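Kinimden opens its Lullgate floor for a day of very patient robotics

LULLGATE, May. Kinimden will let the public in to watch its Wendar project at work, and visitors are advised to bring a taste for kitchenware.

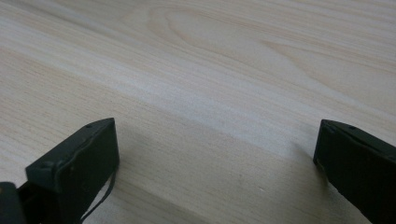 Demonstrations start at 10 a.m. and run until the coffee does. "We had 448 requests for 120 places, which says something about Lullgate," said project lead Aidan Hegarty. Guests may try the grippers themselves.

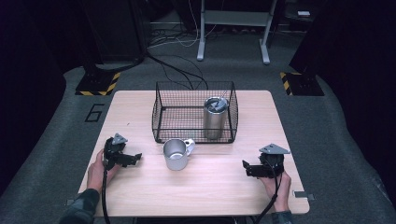

A mug, a wire basket and a pair of hand-held grippers at the Wendar table.

Press passes: Rutkowska Communications, extension 432.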